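Kitchen > Storage > Drawers and Low Cupboards

Start Here Pantry Under the Sink Laundry Ask Ramesh Archive

The bottle drawer, and how I finally got one
July, by Ramesh Bhardwaj

We go through a lot of bottled water at our place. The tap water is fine for washing up but it tastes like the pipes, so every bottle that comes home gets kept somewhere, and for years "somewhere" meant anywhere with a flat top. The bench, the windowsill, the boot of the car. I stubbed my toe on one at 5 in the morning and that was that, a drawer had to be found!

Step one is boring but do it anyway. Take everything out of the drawer you've picked (mine was full of takeaway lids) and wipe it down with a barely damp cloth. Bare timber soaks up water, so leave it hanging open while you get on with the next bit. Then put the bottles on the floor in front of it, where you can see what you've got.
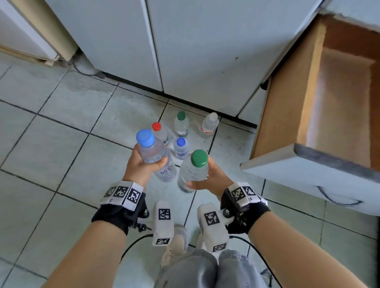

Drawer open and empty, bottles down on the tiles for a sort.

I know some people swear by the Hultico bottle racks and I did go and look at one in the shop. The cheapest was $70 and it was 5 mm too wide for my drawer, so home I went with my money still in my pocket. A plain drawer does the job if it's deep enough. Measure from the bottom of the drawer to the underside of whatever's above it, then measure your tallest bottle with the cap on. Do not guess this. I guessed, and spent a good while fishing about with a wooden spoon trying to free a jammed drawer.
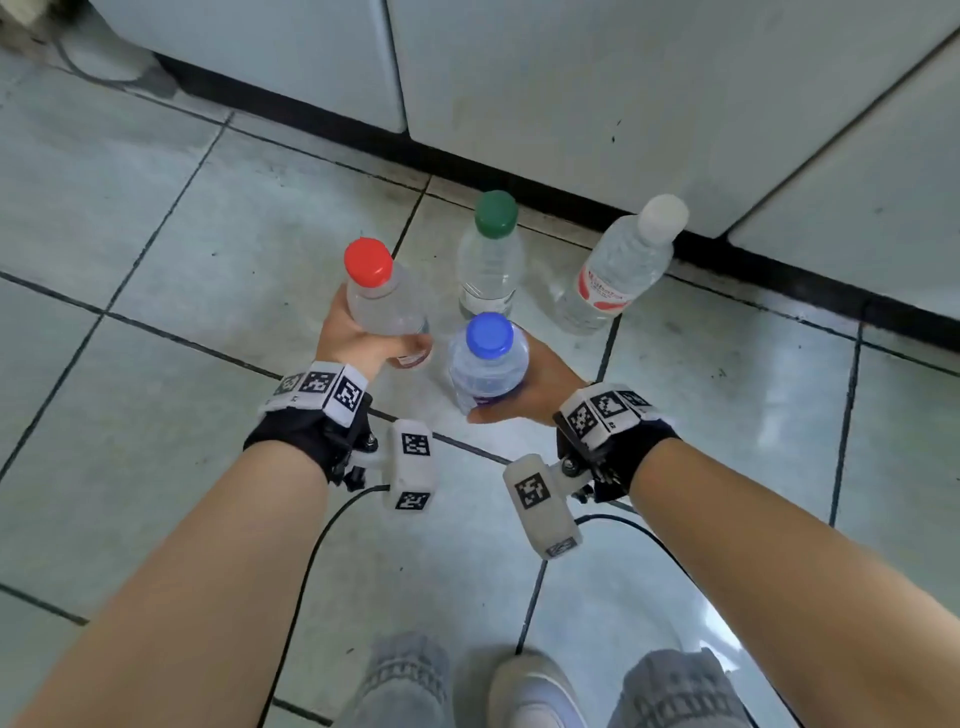

Sorting is where I get fussy. Everyone in the house has a system and none of them match, so I've settled on going by the caps, which you can read from above when the drawer's open. Lucky for me the brands don't agree on a colour, and between red, blue, dark green and white I can tell them apart without bending down to squint at a label. Short squat ones go to the front in my drawer, tall ones behind. If all your caps are the same, a dot of nail polish on top works a treat (my sister-in-law does this with her spice jars too).

Next, clear the bench. There's always a few more hiding up there, and ours love to gather beside the cooktop. Please don't keep plastic bottles next to a burner, even when you're sure you'll remember to move them. I once left an empty one too close to the big pot on curry night and it shrank down like a chip packet in the oven. The smell hung about for ages.

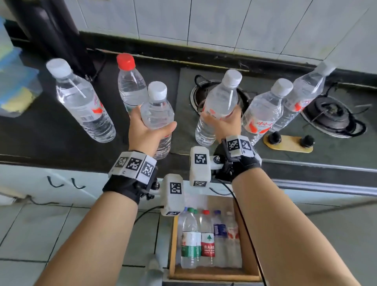
Getting the bottles off the bench by the stove.

While the bench is clear, give it a proper going over, especially the grotty strip along the back where the tiles meet the top. I use bicarb and an old toothbrush, then a rinse with hot water. Ellititz spray is good on the grease if you can stand the lemon.

Now load up. Stand the bottles upright, never on their sides, and snug enough that they hold each other up when the drawer shuts. If there's a gap, stuff a scrunched-up plastic bag down the back corner.
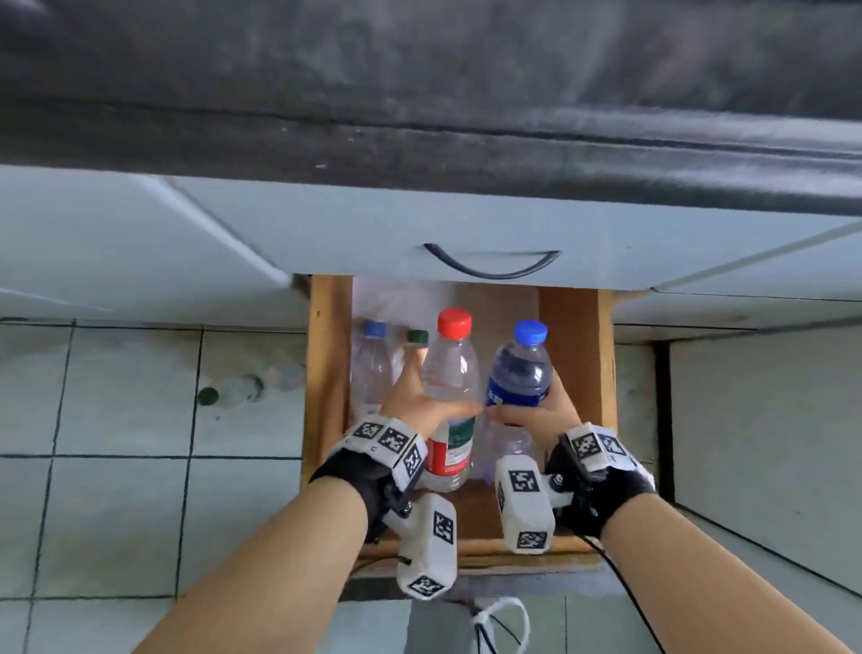 Open and close it a couple of times, slowly first and then the way the kids do it. If you hear anything topple, close up the row or add another bag. Check the caps are done up tight as well, and have a look at the runners while you're down there, as water is heavy and a tired old drawer will start to sag. Mine needed a new screw on one side, which Bhatia's hardware sold me for 87 cents.

Next time, the takeaway lids, which are currently in a box in the hallway.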